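Jirncombe Studio
Handout 4: Kiln-fired mosaic and tile work for leaders of children's art sessions

Scope

These notes cover the preparation, running and finishing of a tile-making session for children aged seven and over. They assume that you have read Handout 3 (clay bodies and storage) and that the studio kiln is loaded and fired by the technician. Leaders do not fire the kiln themselves. Glazing is dealt with in Handout 5 and is only mentioned here where it affects the making stage.

4.1 Clay

Use the white earthenware supplied in the blue-lidded bins. It is smooth enough for stamping and takes an impression from quite soft materials, such as leaves or string. The grogged clay is stronger and warps less, but it is rough on small hands and gives a poor edge when cut with a plastic knife. Keep it for leaders' demonstration pieces over 140 mm wide.

Clay for tiles should be firm. A ball pressed with the thumb should hold the print and leave the thumb almost clean. If the clay sticks, spread it on a plaster bat and turn it every few minutes until it stops sticking. If it cracks at the edge when pressed, wrap it in a damp cloth and leave it overnight. Adding water to dry clay just before a session gives a slippery outside and a hard middle, and the slab will roll unevenly.

Wedge the clay before the children arrive. Trapped air makes blisters under the surface, and these show up badly on a flat tile.

4.2 Rolling

Each child needs a rolling pin, a cloth and two guide strips. The strips are 9 mm thick and set the thickness of the slab. Lay the clay on the cloth between the strips, flatten it with the palm, and roll from the middle outwards. Lift and turn the slab after every few passes. A slab that has been rolled in one direction only will shrink more in that direction, and a square tile will come out of the kiln slightly oblong.

Do not let the slab be picked up by one corner. Clay that has been bent and flattened again tends to return towards the bend as it dries. Slide a board under the cloth and carry the board.

Smooth the face with a rubber kidney before cutting. Smoothing afterwards rounds the edges.

4.3 Cutting

Tiles are cut with card templates. The standard template already allows for shrinkage, so children should cut to its outer edge and should not add a margin. Hold the knife upright. A slanted cut leaves a thin lip which dries first and curls.

For mosaic pieces, score the slab into a grid and leave it in one sheet until it is leather-hard. The pieces then snap apart cleanly. Separating them while the clay is soft pulls the corners out of shape and takes a long time to put right.

Each tile is marked on the back with the child's initials and the group letter, using a blunt pencil. Marks made with a pin fill with glaze and cannot be read.

4.4 Decoration

Three methods are taught at this level.

Impressed. Objects are pushed into the face of the soft slab and lifted straight out. Depth should not go beyond a third of the thickness. Dust the object with cornflour if it sticks.

Applied. Small shapes are added to the face. Both surfaces are scored, brushed with slip and pressed together. Shapes which are placed on without scoring will often stay in position until the tile is dry and then drop off. Check these before the tiles go to the rack, since this is the most common fault in work from younger groups.

Inlaid. A line is cut, filled with coloured slip, and scraped level when leather-hard. This takes two sessions and should not be offered on one-day courses.

Coloured slips are kept in the Sarnow jars, labelled by number. Stir from the bottom and pour out only what the group will use. Slip that has been in an open dish is not returned to the jar. The colour of the raw slip differs from the fired colour, in some cases by a wide margin. Show the fired test tiles first and let the children choose from those.

4.5 Drying

Tiles dry on slatted racks between two sheets of plasterboard. The upper sheet keeps them flat and slows the faces down to the same rate as the backs. Turn the tiles once, at the leather-hard stage. Keep the racks away from the heater and from the draught by the outside door – fast drying is the cause of nearly all warped work at Jirncombe.

Allow nine days in summer. In March, with the heating on during the day and off at night, drying is less even and the tiles should be left longer. A tile which feels cold against the cheek still holds water and is not ready.

4.6 Records

Every batch has a card. Write on it the group, the clay, the slips by number, and the date the tiles went on the rack. The technician adds the firing. Cards are filed in the Cinix folder in order of batch and not by group, so that a fault can be traced to a firing.

A worked entry is given below.

Batch: 3
Group: Antwi
Clay: white earthenware
Slips: 1, 4
On rack: June 12, 2023
Remarks: two tiles with lifted applied shapes, re-slipped before drying

4.7 Setting the mosaic

The large panel is made up from the pieces of all the groups in a season. It takes 3,000 pieces, plus spares. Pieces are sorted by colour into trays after the second firing, and any with sharp glaze runs are put aside for the leader to rub down with a stone. Children do not use the stone.

The design is drawn full size on paper and laid face up. Clear film goes over it, followed by mesh. Pieces are laid dry on the mesh first, over an area no larger than can be glued before the end of the session. Start at the main outline and work away from it on both sides. Gaps should be even and wide enough to take grout.

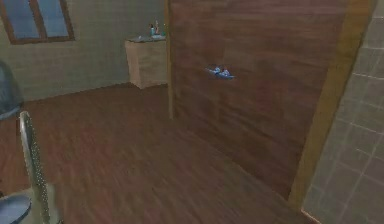 Once an area has been agreed, the pieces are lifted one at a time, dabbed with adhesive on the back and put down again. Use a dab the size of a lentil. More than this squeezes up between the pieces and keeps the grout out. Leave the section flat overnight, then peel off the film from the back and check for loose pieces by lifting one edge of the mesh a little way.

Grouting is done by leaders, with gloves, after the children have left. Mix to a stiff paste, work it across the joints on the diagonal, and wipe with a barely damp sponge. A wet sponge draws colour out of the grout and leaves pale patches. Polish with a dry cloth when the haze appears.

Reading for the next session: Handout 5, sections 5.1 to 5.3. Bring one fired, unglazed tile.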